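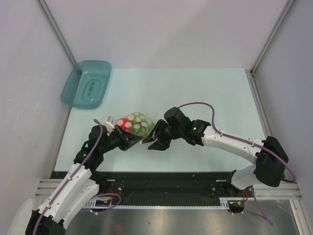

The open day at Sultosden in June drew a bigger crowd than the room could hold, and most of it stood in front of the two-armed cell. I think the crowd was right about where to stand and wrong about what to look at.

People watched the arms. The arms are the least interesting part. A two-finger gripper closes on things, and it has done so reliably for years. The hard part of the bench is the transparent plastic bag. A rigid box has a shape that can be measured once and trusted. A bag has a new shape after every touch, and clear film gives a vision system very little to hold on to – it tends to report whatever is printed on the bag or lying inside it.

Tiburcio Cuautle, who gave the talk, put one figure on the screen: 752 bag trials since the cell was commissioned, of which 131 were stopped by hand. I would have liked that figure on the door. Visitors who saw two good runs went home with a success rate of one hundred per cent in their heads.

My complaint is a general one. Sorell and Frimpong both held open days this year, and neither gave a failure count at all. At Duleck the count was available on request, in a folder, after the coffee.

A demonstration without its denominator is an advertisement. That is a fair thing to stage, but engineers are asked to make buying decisions on the strength of it. Hosts should publish the number of attempts, the number of interventions and the rule used to decide when a person steps in. Cuautle gave the first two. When I asked for the third he said it was left to the operator's judgement, and I would want that written down before I ordered a cell.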